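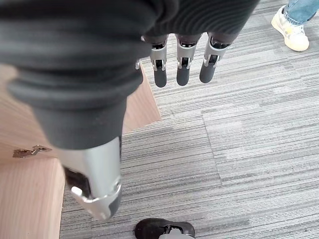
Vol. 14, No. 2, p. 37

Grasp Timing from Wrist Video: Effect of a Fabric Hand Cover on Fingertip Tracking

Student project report, Robotics Laboratory, Clivell Institute
Submitted Thursday, May 30, 2019

Summary

A wrist camera on a multi-finger hand sees the fingers at all times, but it also sees whatever covers the hand. This project measured how much a ribbed fabric cover reduces the accuracy of a fingertip tracker that uses only the wrist video. Median error rose from 2.1 mm without the cover to 3.4 mm with it. Most of the increase came from one finger. Retraining on covered frames recovered part of the loss.

1. Background

The Prorwood hand in our laboratory has joint encoders, but the reported angles lag the true position when the fingers are under load. Earlier students used the encoder values to decide when a grasp had closed, and the decision was often late. A tracker that reads fingertip position from video could correct this without added sensors.

The cover protects the palm and the wiring at the back of the hand. It is black, has soft ridges, and gathers into a thick cuff above the thumb. When the hand points down, the thumb and three of the fingers are in clear view of the camera. The remaining finger shows only as a thin metal edge beside the fabric. Earlier work in the laboratory was done with the cover off, so its effect on the video was not known.

2. Method

Recordings were made in an ordinary room with carpet tiles and wooden furniture. No backdrop was used and the room lighting was left as it was. The arm moved the hand to a set of poses above the floor and closed and opened the fingers once at each pose. The run consisted of 100 poses with the cover on and 100 with the cover off, in the same order.

From the video, 2000 frames were selected at even intervals. Frames with strong motion blur were removed, leaving 1383 for labeling. Each label is one point at the center of the rounded fingertip. A fingertip that could not be seen was marked as hidden and was not given a guessed position.

Reference positions came from the Courtois marker system. Markers were placed on the back of the distal links for a separate calibration run and removed before the recordings used for training, so that the tracker could not learn to follow them. Calibrated link lengths and slow, unloaded motion were used to carry the reference over to the unmarked recordings.

The tracker is a small convolutional network that produces one heat map per fingertip and a score for whether the fingertip is hidden. It was trained first on uncovered frames only (Model A) and then on both sets (Model B). Poses used for testing were not used for training.

3. Results

Model A, cover off: median error 2.1 mm.
Model A, cover on: median error 3.4 mm.
Model B, cover off: median error 2.2 mm.
Model B, cover on: median error 2.6 mm.

The thumb was tracked well in all conditions. It is large in the image and its light metal shell stands out from both the fabric and the floor. The three visible fingers gave similar errors with the cover off. With the cover on, Model A sometimes placed a fingertip point on a fold in the fabric. The fingertips are dark gray and the folds are black with deep shadows, so the two can look alike at low resolution. Model B made this mistake less often.

The finger beside the edge of the fabric accounts for most of the remaining error. Model A reported it as visible in many frames where the label was hidden. Excluding that finger, the covered error for Model A falls to 2.5 mm.

The striped carpet had little effect. Seams between tiles produced weak responses in the heat maps but did not change the selected point in any test frame.

4. Limits

Only one cover was tested, and it was fitted once. Fabric shifts each time it is put on, and a different fit may hide more of the hand. The reference is less certain for loaded fingers, so the results apply to free motion. No object was grasped in the test set.

5. Further work

The Bilten controller accepts an external closing signal, and the next step is to supply it from Model B and compare the delay with that of the encoders. The hidden score should be used to drop a finger from the decision when it is behind the cover. A second set of recordings is planned for January, with the cover refitted between poses.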